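Home | Projects | Reports | Term Diary | Contact

Washing by hand: what I learned from a bucket and a lot of towels

Friday, November 15, 2024
By Aigars Rimkutė

So my project for the household studies module was hand washing, and I picked it mostly because the machine in our building at Larkberg had been broken since September and I was doing it anyway! My tutor, Ivars Rebane, said that was a perfectly good reason and that I should write down what I did each time.

I started with the soap. I bought a 200 g bar of plain laundry soap from the shop on Vekby Road and grated it with an old cheese grater (now retired from cheese). The flakes dissolve far better than the bar does if you stir them into a mug of warm water first. The first time I just dropped the bar in and rubbed, and I got white streaks all over my black jeans that took two more rinses to shift.

Then soaking. I tried half an hour, two hours and overnight. Half an hour was fine for T-shirts and pillowcases, two hours was better for tea towels, and overnight was a mistake, everything smelled like a pond and I had to start again. Dark things I always did on their own after what happened to my flatmate's socks, which I have since replaced.

The bit I got most wrong was where to put the bucket. I had it on the floor for the first 8 washes and my back was in a right state by the end. Raising it on a low stool made a huge difference, and I wish I'd done it from day one. It does need to be a steady stool though, a full bucket is heavier than you think and tiled floors get slippery once you've splashed a bit.

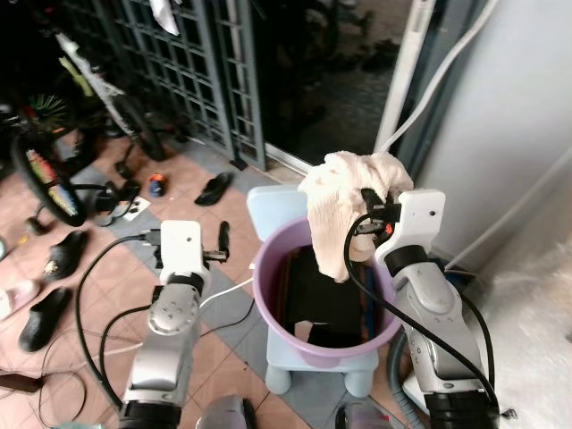
Towels were the hardest thing by miles. They drink up the water and then weigh a ton, and wringing a big one on your own is nearly impossible. What worked for me was folding it in half longways, hooking it round the tap and twisting the two ends together. I also learned to press the water out against the side of the bucket before lifting, so there's less dripping all the way to the line.

If I did it again I'd weigh the towels before and after wringing, as I only have my own word for it that the tap trick is better. I'd also like to try cold water with the same soap and see how the tea towels come out.

Recent reports
Drying herbs on a windowsill
Skemero: a week of packed lunches
Mending a rucksack strap
The Athumani bread trial, part two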